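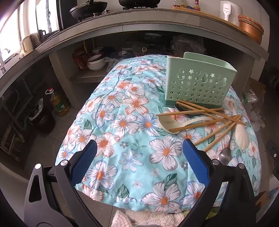

Chopsticks, spoons and a mint-green utensil caddy, with the two padded fingers of a hand-held gripper in front.

Home About Services Newsroom Careers Contact

Lirkano brings kitchen sorting work to Parry, and the staff are helping to shape it

PARRY, August – Lirkano, which runs shared kitchens and meal services for small employers, is putting automated sorting into its Parry site. The new system, called Wuvau, will take on one of the most repetitive jobs in the building: getting clean chopsticks, spoons and rice paddles back where they belong after every meal.

The Parry kitchens go through up to 1000 utensils on a busy day. Until now all of them have been sorted by hand, mostly at the end of a shift when people are tired and want to get home.

Wuvau was developed by Pondareo together with the kitchen crew. Staff record the job themselves using hand-held grippers, picking up each piece and placing it the way they would on a normal day, and the system learns from those recordings. So far the crew has logged 1446 of them, in home-style kitchens as well as at the main prep line.

"I have sorted a lot of spoons in my life and I never thought anyone would ask me how I do it," said Iolo Pugh, kitchen lead at Parry. "Chopsticks are the fun part. They roll, they cross over each other, they end up on top of whatever you wanted to pick up first. We argued for a whole afternoon over which one to lift. It was great!"

A group of 11 employees has been trained on the grippers, and recording time is paid at the normal hourly rate. No jobs are being cut as part of the project. Hours freed up from sorting will go to food prep and to a longer handover between the lunch and evening crews, something staff have been requesting for a while.

The jobs themselves will change a little. Two people per shift will look after the sorting station – loading it, checking what comes out and pulling anything that needs another wash. They will also be able to stop the station at any time and flag a mistake, and those flags go straight to the Pondareo team.

"The crew knows things about a pile of cutlery that we would never have written down," Pugh added. "Now the engineers call us before they change something. I like that a lot."

The first station starts work at Parry after the summer break, on the lunch shift only. Lirkano plans to add the evening shift once the crew is happy with the results. The Parry site employs 59 people.

Staff who would like to join the next round of gripper training can sign up with their shift lead.

Press contact: Lirkano Newsroom, Parry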